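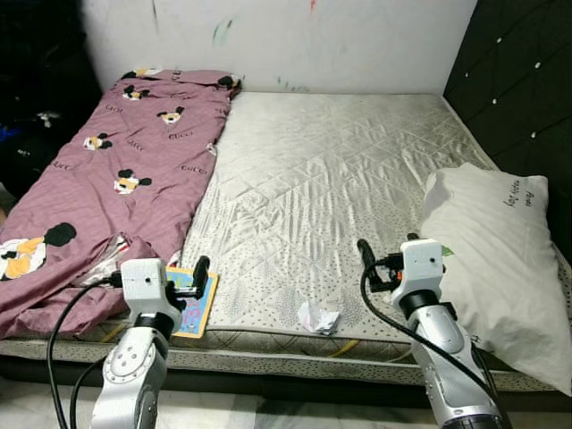
Flarimis est un jeu de données de manipulation bimanuelle consacré à une seule corvée domestique : remettre un lit en ordre. La question posée est étroite, à savoir si une politique apprise peut aujourd'hui étaler une couverture, placer un oreiller et dégager la surface d'un matelas dans une chambre qui n'a pas été préparée pour elle. Les lits retenus sont des lits habités. Le textile y est rarement uni, et une couverture mauve imprimée de têtes de personnage à oreilles noires et de lettrages, avec des plis épais près du bord avant, donne à un détecteur de contours beaucoup de fausses arêtes. Le matelas piqué et froncé pose le même problème sous une autre forme, et un papier froissé resté près du bord doit être retiré avant l'étalement.

Publié le 4 septembre 2026 par Tamara Cârstea
Catégorie : Robotique domestique > Jeux de données

## Contenu

- 3 592 épisodes téléopérés, deux bras, pinces parallèles
- 12 logements, répartis entre Bremness et ses environs
- flux vidéo de la caméra de tête, positions articulaires, ouverture des pinces
- une consigne en langue naturelle par épisode (français et anglais)
- un indicateur de réussite par sous-tâche, attribué par deux annotateurs

Les épisodes interrompus par l'opérateur sont conservés et portent l'étiquette `abandon`. Ils ne doivent pas être confondus avec les échecs, étiquetés `echec`.

## Sous-tâches

`degager` : retirer du matelas les petits objets (papier, jouet, plaquette, vêtement) et les déposer dans le bac.

`etaler` : saisir la couverture par deux coins et la tirer jusqu'à ce qu'elle couvre la surface demandée. Un pli résiduel est toléré s'il ne dépasse pas la largeur d'une pince.

`oreiller` : amener l'oreiller contre la tête de lit. L'orientation de la taie n'est pas notée.

`border` : passer le bord du drap sous le matelas. Cette sous-tâche n'est présente que dans la version 1.2 et suivantes.

## Résultats de référence

La politique Jelton, entraînée sur la partition `train`, a été évaluée sur 100 essais par sous-tâche dans des logements absents de l'entraînement. Un essai est arrêté au bout de 300 secondes.

| Sous-tâche | Réussites sur 100 |
|---|---|
| oreiller | 81 |
| degager | 64 |
| etaler | 37 |
| border | 4 |

L'oreiller est un objet volumineux, peu sensible au point de saisie. Pour `degager`, les échecs viennent surtout des objets plats : la pince touche le bord, pousse l'objet et referme sur le tissu du matelas. Pour `etaler`, l'erreur dominante est la saisie de deux épaisseurs au lieu d'une. La politique tire alors un paquet de tissu et l'épisode ne se rattrape presque jamais. Le score de `border` est donné pour mémoire.

Enchaînées sans intervention, les trois premières sous-tâches aboutissent dans 12 essais sur 100. Nous ne considérons pas que la corvée soit automatisable à ce niveau. Un opérateur humain pilotant les mêmes bras y parvient dans la plupart des cas, mais lentement, ce qui situe une partie de la difficulté dans la perception et la décision, et une autre dans le matériel.

## Limites connues

- Les matelas poussés contre un mur sont surreprésentés. Le coin éloigné est souvent hors de portée des bras.
- Aucune couette épaisse avant la version 1.1.
- Les avant-bras masquent une partie du plan de travail dans la vue de tête. Aucune caméra de poignet n'est fournie.
- L'accord entre annotateurs est faible sur `etaler`, le critère du pli résiduel étant difficile à juger en vidéo.
- L'éclairage n'est ni contrôlé ni mesuré.

## Partitions

La séparation se fait par logement et non par épisode. Mélanger les épisodes d'une même chambre entre `train` et `test` fait monter artificiellement le score de `etaler` ; les résultats obtenus de cette manière ne sont pas comparables au tableau.

## Versions

1.2 : ajout de `border`, correction du décalage temporel entre vidéo et articulations signalé en mars.
1.1 : ajout des couettes, renommage du champ `gripper_state` en `ouverture_pince`.
1.0 : première diffusion.

## Licence et contact

Usage de recherche uniquement. Les demandes de retrait d'un logement sont traitées par l'atelier Arnardóttir, qui conserve la table de correspondance. Pour les erreurs d'annotation, ouvrir un ticket en indiquant le numéro d'épisode et la sous-tâche.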